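Servicio de Economía Doméstica de Mundesa
Fichas de consulta para el hogar

Orden y limpieza de la mesa de trabajo en la cocina

La presente ficha reúne las recomendaciones del Servicio para el uso diario de la mesa de cocina en viviendas, comedores pequeños y aulas de economía doméstica. Sustituye a la hoja titulada «Superficies de preparación», que dejará de distribuirse en noviembre. Las indicaciones sobre fregaderos y desagües figuran en una ficha aparte.

Antes de empezar

La mesa deberá estar despejada de correo, llaves, bolsas y cualquier otro objeto ajeno a la cocina. Se pasará un paño húmedo con unas gotas de jabón neutro, se aclarará y se secará con un paño distinto. En las superficies blancas conviene evitar los estropajos abrasivos, que dejan un velo mate en el que la suciedad se fija con mayor facilidad.

Se recomienda sacar primero los recipientes y después los alimentos. Quien comienza por los alimentos acaba apoyándolos directamente sobre la mesa y tiene que limpiarla dos veces.

Escurridores

El escurridor se colocará a un lado, próximo al fregadero y apartado del borde. Los modelos ovalados ocupan menos fondo si se orientan con el lado largo perpendicular a la persona que trabaja. Tras cada uso se enjuagará por el reverso, de modo que el agua arrastre los restos retenidos en los orificios. Para los orificios obstruidos sirve un cepillo de cerdas blandas; no deben emplearse palillos, que se parten y quedan dentro.

Los escurridores de plástico admiten agua a 60 grados como máximo, salvo indicación distinta del fabricante.

Fresas y cítricos

Las fresas se lavan con el rabillo puesto, bajo un chorro suave, y se secan sobre papel o sobre un paño limpio. El rabillo se retira justo antes de servirlas. No se dejarán en remojo.

Las naranjas se lavan enteras, aunque no vaya a consumirse la piel, dado que el cuchillo traslada a la pulpa lo que haya en ella. La mitad sobrante se guarda en el frigorífico con el corte cubierto y se consume al día siguiente. Si va a utilizarse en el momento, puede permanecer en la mesa con el corte hacia arriba.

Cuencos y platos

Para la fruta cortada bastan dos cuencos: uno para las piezas listas y otro para pieles, rabillos y pepitas. Es aconsejable que sean de colores diferentes y que cada color conserve siempre su función, sobre todo en las casas donde cocinan varias personas. Los cuencos con pico o asa pequeña resultan cómodos para verter el zumo, y por ello se reservarán para las piezas listas.

Un plato llano con el borde algo elevado puede servir de bandeja para los frascos de salsa. Recoge las gotas y permite retirarlo todo de una vez al terminar.

Botes de salsa

Los botes flexibles de kétchup y similares requieren tres cuidados:

Limpiar la boquilla con papel húmedo después de cada comida.
Cerrar el tapón hasta el tope antes de tumbar el bote.
Anotar la fecha de apertura en la base con rotulador permanente.

Cuando queda poco contenido, el bote puede guardarse con el tapón hacia abajo en la puerta del frigorífico. No se añadirá agua para aprovechar el resto. Las manchas de tomate en superficies blancas se tratan de inmediato con agua fría y jabón; si ya están secas, se cubren durante 5 minutos con un paño mojado y se retiran sin frotar.

Al terminar

Se guardan los alimentos, se vacía el cuenco de desperdicios y se friega por este orden: cuencos, plato, escurridor. Las piezas se dejarán secar boca abajo, sin apilarlas. La mesa se limpia en último lugar, desde el fondo hacia delante, y se repasan también los cantos y los pequeños orificios que pueda tener la superficie, en los que se acumulan migas y azúcar. Un bastoncillo de algodón es suficiente para esta operación.

Consultas

Las observaciones sobre esta ficha pueden dirigirse por escrito a Arvo Eskola, responsable de publicaciones, oficina de Urkden, extensión 295. La versión impresa está disponible en el mismo lugar con la referencia 370.
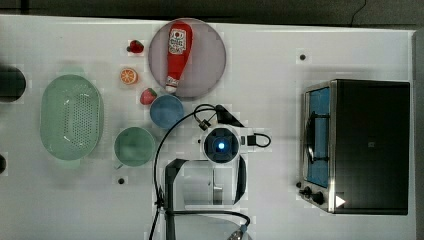 Última modificación de esta página: 6 de junio de 2021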